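GOLVILLE -- 14 Apr 2018 -- The Plenik Arts Workshop is pleased to announce the opening of "What the Mail Brings," its seventh exhibit of work made by men and women in custody, now on view in the long gallery of the old Garcia Building in downtown Golville. The exhibit brings together 136 pieces, among them drawings, linocuts, watercolors, hand-sewn books and a good many painted envelopes, all of them made in the Workshop's classes at the Zosuna correctional facility.

The theme came from the students themselves. During a writing class last January, a conversation about waiting for letters went on well past the end of the hour, and by the following week several people had come back with poems about it, and one with a drawing of a mail cart so carefully shaded that the teacher asked to borrow it for the other groups. From there it spread to the painting class and then to the bookmaking class, and before long there was enough work to fill a room, and then enough to fill two.

Visitors will find the envelopes in the first room, hung at eye level so that the backs can be read as well as the fronts. Many were decorated for children and grandchildren, with birthday cakes and horses and, in one case, a complete map of a street the artist grew up on. The families who received them have very kindly lent them back to us for the run of the exhibit, and we know that is no small thing to ask. The second room holds the larger paintings and a reading table, where the handmade books may be picked up and paged through (please do -- they were made to be handled).

A printed collection of poems and short essays from the exhibit is available at the front desk. It runs to 17 selections, chosen by the writers, and we printed 1170 copies so that every contributor could send some home and every branch library in the county could have a few on the shelf. 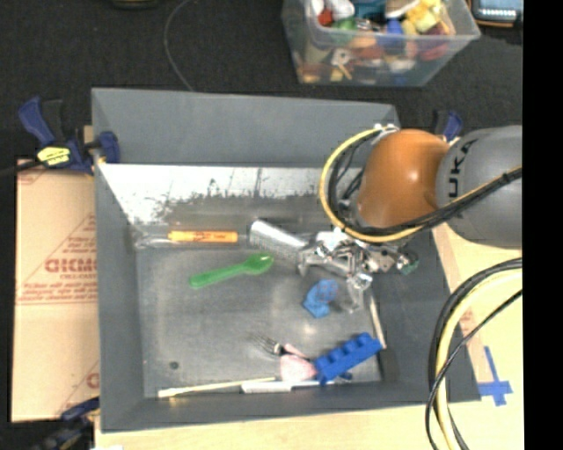
About the Classes

Plenik began teaching at Zosuna with a single drawing class and a borrowed box of charcoal. Today our teaching artists offer drawing, painting, printmaking, bookmaking and creative writing, and most students stay with us for more than one term. The teachers are working artists from Golville and the towns nearby, and they will tell you that they come home with plenty to think about themselves. Students share their work with one another at the end of each term, and those evenings have become something everyone looks forward to, staff included.

No experience is needed to join a class. Some of the people in this exhibit had not drawn anything since grade school when they signed up, and a few of them are now helping newer students learn how to hold a carving tool or stretch a sheet of paper.

Visiting the Exhibit

Admission is free, and the gallery is wheelchair accessible from the side entrance. School and community groups are warmly welcome and are asked to call ahead so that a guide can be on hand. A guest book sits by the door, and we hope you will take a minute to write in it. The pages are copied and carried back to the classes, where they get passed around and read aloud, sometimes more than once.

The works are not for sale, but donations toward paper, ink and postage may be left at the desk or mailed to the Plenik Arts Workshop, Garcia Building, Golville. Members of the press may request images of selected works and a copy of the printed collection from the Workshop office.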